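The planner that says no

6 min read

Mitiku Teshome keeps a text file called excuses. It has 146 lines, and every line is a reason his software has given for declining to pick something up.

"Line one is 'no solution,' which tells you the kind of engineer I was when I started," he says. "By line forty they get quite literate."

Teshome writes grasp planning software at Rundby, a small company whose product, Flular, sits between a camera and a robot arm and decides where the fingers should go. It does not make the robot or the camera. It doesn't make the gripper either, although Teshome has opinions about grippers and will share them before you have taken your coat off. What it makes is a decision, several times a minute, about which object in a bin to go for and from what angle, and whether the arm can get there without hitting anything that costs money.

The problem is called bin picking, and people have been announcing that it is solved for longer than Teshome has been employed. He finds this restful. "If it's been solved that many times, there must be plenty of it left."

For most of the past year his share of it has been bars. Slender, straight, dull bars, in a metal bin with walls.

"Everybody asks about the difficult shapes," he says. "They want to hear about the stuffed animal. A stuffed animal is forgiving. You grab it anywhere and it comes up. A bar lying along a wall has one good direction to be grabbed from, and the wall is standing in it."

Put a two-fingered gripper over a bar in the open and there is room on both sides. Slide the bar over until it touches the side of the bin and one finger has nowhere to go. Lay a second bar against the first and you can lose the other side too. A person would roll the thing out with a fingertip and never know there had been a problem. Flular, until version 2, would add a line to the file.
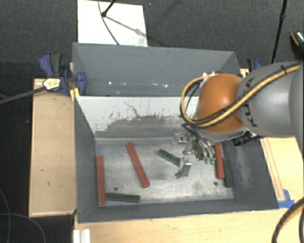

Reaching into the front bin: three red bars, three dark green, and a pair side by side near the right wall.

I ask which of them he would go for, and he answers like a man reading a menu he knows by heart. The ones in the middle are the easy money, he says. The ones by the walls are why he has a job.

What changed in version 2 was the addition of a step that Teshome calls nudging and the manual calls "pre-grasp rearrangement." When the planner can't find a clean grasp, it looks for a push that might produce one. The fingertip goes down beside a bar, shoves it a little way toward open floor, and comes back up. Then the camera looks again and the whole calculation starts over from nothing.

"That last part was a fight," he says. The first design tried to predict where the bar would end up and plan the grasp in the same breath, which would have saved a second or so per pick. It worked beautifully in simulation. The simulated floor was perfectly flat and had the same friction everywhere. "A real bin floor has scratches. It has stains. It has holes in it. You push the bar and it goes most of the way and then turns left for reasons of its own."

He ran 1255 pushes to find out how good the prediction was, logging each one, and then deleted the predictor. The module had taken him most of a winter. He describes the deletion as the best code he has written.

Perception got the same treatment. Metal floors reflect, and a depth camera looking at a shiny surface will cheerfully report a pit or a small hill where there is neither. Early on, Flular used to plan around the hills. For a week in January the arm kept making a graceful detour over one particular patch of floor, and visitors complimented him on the smoothness of the motion.

"I said thank you," he says. "What was I going to say?"

The fix was unglamorous. The software is now told where the floor is, because somebody measured it, and it disregards any opinion the camera may have on the subject. The bins are clamped in place for the same reason. Teshome grants that this is not what people picture when they hear the words machine perception. He would still rather have a good clamp than a clever paragraph in a paper.

The clever part, as far as he'll admit to one, is in how the planner ranks its options. Each candidate grasp gets a score for how likely it is to hold and another for how much trouble the arm will be in if it doesn't. The second score used to be an afterthought. Then a customer trial at a parts supplier, Zudell, taught him that the people standing next to the robot do not mind a missed pick nearly as much as a stopped one. A miss costs a few seconds. A stop means someone has to walk over, read a message and press a button, and they take it personally.

So Flular got more timid near walls and more willing to have another go in the open. Stops at Zudell fell to about one a shift, and Teshome began receiving fewer phone calls, which he says he noticed before he noticed the numbers.

Does he use learning? He sighs at this, but politely. Some. A network called Lei suggests grasps, and the older geometric code checks them for collisions and throws out the ones that would put a finger through a wall. "Lei is very confident," he says. "It's like working with somebody who has just come back from a conference." In the last batch he reviewed, the checker rejected 37 of its suggestions. He looked at every one by hand and agreed with the checker on all but a handful. In those cases the grasp would have been fine, and the safety margin was simply too fat.

He has not slimmed it down yet. There is a ticket. The trouble is that the margin also covers for the cables, which hang off the arm in loops and don't appear in the robot's model of itself. The planner believes the arm ends where the casing does. Modeling a flexible cable properly is a research project, and he'd prefer that it be someone else's.

"So we pretend the arm is a bit fatter than it is," he says. "It goes through life thinking it needs a wider doorway."

The next release is meant to choose an order for the entire bin in advance, so that taking one bar doesn't roll its neighbor into a corner. He has a version that runs. It thinks for a long time before it moves, and it has already contributed a new line to the file, which he pulls up to show me. It reads: "All orders considered. None preferred."

He is thinking of changing the wording. The timeout, he says, will have to come first.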